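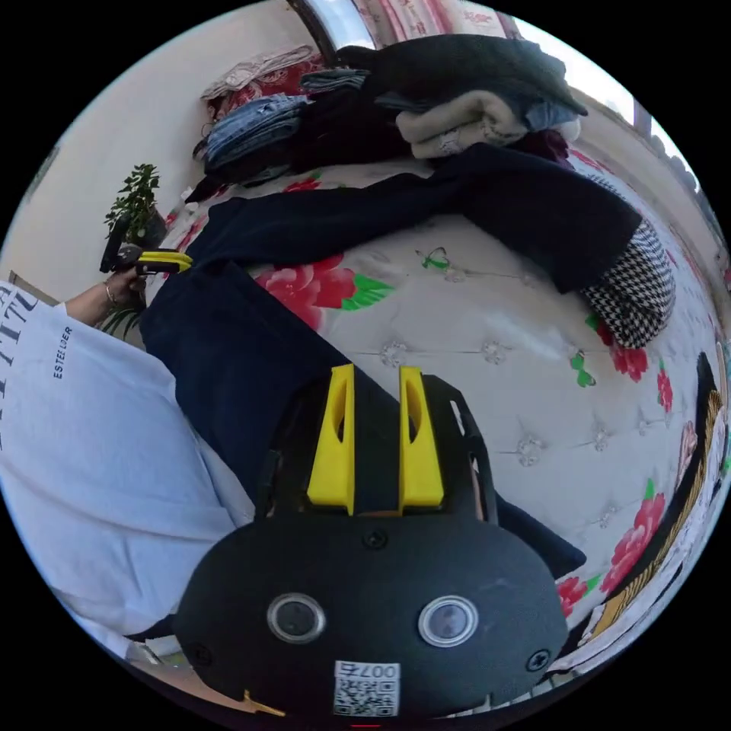 Krum Halilović has spent most of his working life thinking about pipes, and he'd be the first to tell you he loves it. As operations manager for the Nullcombe water district, he looks after 188 miles of main, two pump stations and a storage tank on the hill above Jirnow that he calls "the old lady." When we talked, he had just come in from a night of leak listening and wanted to get straight to it.

"You go out when everybody's asleep and the lines are quiet," he said. "You put the sensor on a hydrant and you can hear water getting away from you. I've done it for years and I still get a kick out of it!"

Night work is a big part of what Nullcombe has been up to since November, when the district began splitting its system into smaller metered zones. The idea is simple enough. If you know how much water goes into a neighborhood, and you know how much the customers there are using at three in the morning, the gap between the two tells you where to look.

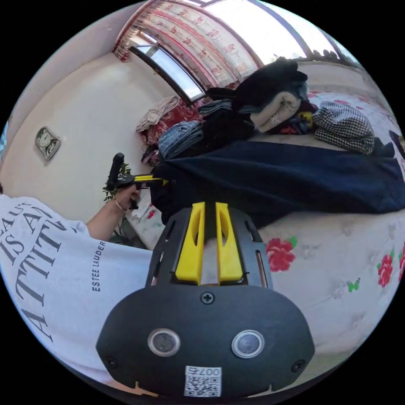 Halilović puts the first results down to patience more than gear. The Drernach zone was losing 74 gallons a minute when the meters went in, he said, and the crew had walked right over the worst of it plenty of times without a wet spot ever showing on the street. The water was running off through gravel into an old storm drain.

"Three leaks," he said. "That was all. Three leaks, and one of them was a service line to a house that got torn down before I was hired."

What I like about this story is how ordinary the fixes are. A repair clamp, a new valve, a capped line – nothing that would make the evening news. But treated water costs money to clean and money to pump, and every gallon that stays in the pipe is one the district doesn't have to pay for twice.

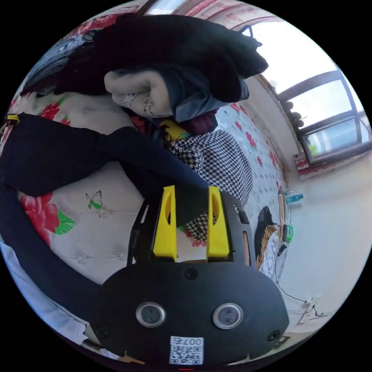
Next up is Treloar, the oldest part of the system and the one Halilović talks about with real affection. Some of the cast iron there is in beautiful shape, he told me, while newer pipe a few streets over is giving up. The district wants to replace 400 feet at a time, starting with the sections that have broken more than once.

"People figure old means bad, so you rip it all out," he said. "Well, the soil matters, the pressure matters, who laid it matters. I want to see the break history first. Then we dig."
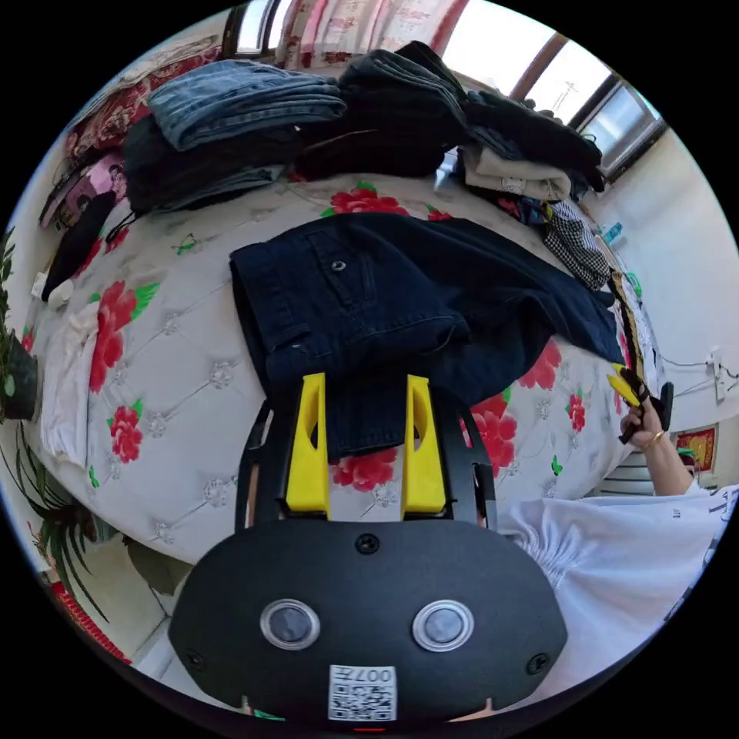 Pressure is his other favorite subject. Treloar sits low, so it gets more than it needs overnight, and a new control valve will ease things down after the evening rush and bring them back up before breakfast. Customers shouldn't feel any change in the shower. He's asking anyone who does to call the district office and give a street and a time of day.

I asked what he'd do with a bigger budget, and he had the answer ready – more loggers, and a second person trained to listen. "I'm not going to be out there at 2 a.m. forever," he said. "But I'll be out there tonight."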